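Search this manual Search Clear
We use cookies to remember your place in the manual. Accept Settings

4. Setting up a motif index

This section covers the first build of a motif index for a collection of novels, stories, or film scripts in Stateo. It assumes that the texts have been imported (section 3) and that each one has a title, a year, and a language code. Texts without a language code are skipped during the build and listed in the log.

4.1 Before you start

1. Sign in with an editor account. Reader accounts can open an index but can't create one.
2. Open Collections and select the collection to be indexed.
3. Check that Status reads Ready. If it reads Pending, the import is still running.
4. Choose a starter list. Prondholm covers folk tales and rural fiction, with entries such as Hermit, Village Fool, Stranger at the Inn, and Haunted Mill. Verbeke covers crime and city fiction. The two lists overlap in 14 entries, which are merged if both are loaded.

Note: A starter list can be edited after loading. It can't be swapped for another list once passages have been tagged.
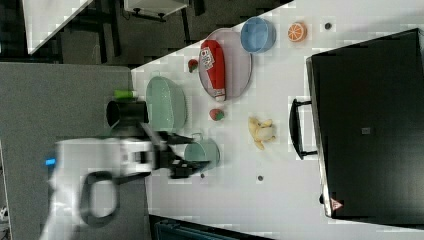
Figure 4-1. Gripper and pale teal mug.

4.2 Creating the index

1. From the collection page, select New Index.
2. Enter a name. Names are limited to letters, digits, and spaces.
3. Set Unit to Passage, Chapter, or Whole Work. Passage is the default and suits most prose. Use Whole Work for ballads and very short tales.
4. Set Depth. A depth of 1 gives a flat list. A depth of 2 allows one level of sub-motifs (Outlaw > Outlaw as Benefactor).
5. Select Load List and pick the starter list chosen in 4.1.
6. Select Build.

The sample collection supplied with Stateo holds 1,384 passages and builds in roughly 5 minutes on a desktop machine. Do not close the browser tab while the bar is moving. If the tab is closed, the index is saved as Partial and must be deleted before a new build is started.

Caution: Changing Unit after the build discards all hand-made tags. Export the index first (section 7).
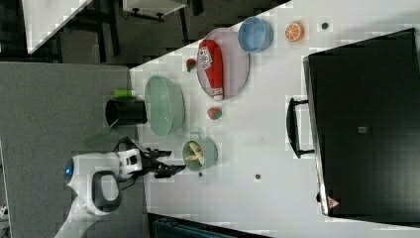
Figure 4-2. Small pale green pot with toy banana; mint-green basin behind.

4.3 Tagging passages by hand

The build marks candidates only. A candidate has a gray bar in the margin and isn't counted in reports until an editor accepts it.

1. Open the index and select Candidates.
2. Read the whole passage, including the lines before and after the marked words. "Old mill" in a sale notice is not a Haunted Mill.
3. Select Accept, Reject, or Defer.
4. For accepted passages, set Treatment:
 Straight – the motif is used as the tradition has it.
 Reversed – the expected roles are switched, as when the villagers are harmed by the visitor.
 Quoted – a character or narrator refers to the motif as a motif.
5. Add a comment if the treatment is in doubt. Comments are limited to one paragraph.

Deferred passages return to the end of the queue.

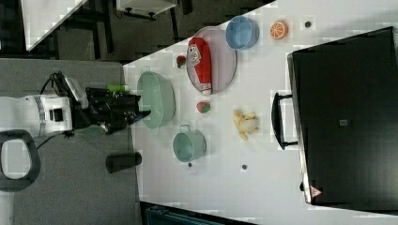

A passage may carry more than one motif. The first tag entered is the primary tag and is the one used in the yearly chart. To change the order, drag the tags in the side panel or type the new position in the Rank field. Ranks are renumbered when the panel is closed.

Parody needs some care. In the Prondholm list, parody is a treatment and is entered as Quoted. In the Verbeke list it is a separate motif, carried over from the older card catalog. Sanne Timmermans's notes on the Verbeke entries are in Appendix B and should be read before a mixed collection is tagged.

4.4 Sharing the index

1. Select Share, then Add Editor.
2. Enter the account name.
3. Set a range of works for each editor. Ranges may not overlap.

An index can have up to 11 editors. When two of them disagree on a treatment, the passage is flagged and goes to the index owner. 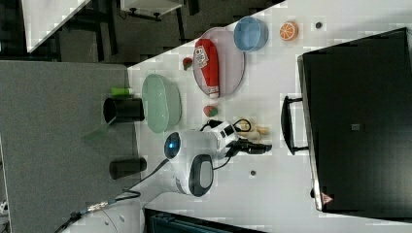
Can two editors use different starter lists in the same index?
The starter list belongs to the index, so all editors work from the same one. To compare lists, make a second index on the same collection and use Compare (section 6).

4.5 Moving an index from Nalla

Indexes made in Nalla can be brought in as plain text. Save with tabs as separators. Sub-motifs below the second level are folded into their parent on import, and the original wording is kept in the comment field. Treatments aren't carried over and must be set again as described in 4.3, step 4.

Section text: Fitriani Lau. Last checked in September.

Share (5) Comments (0)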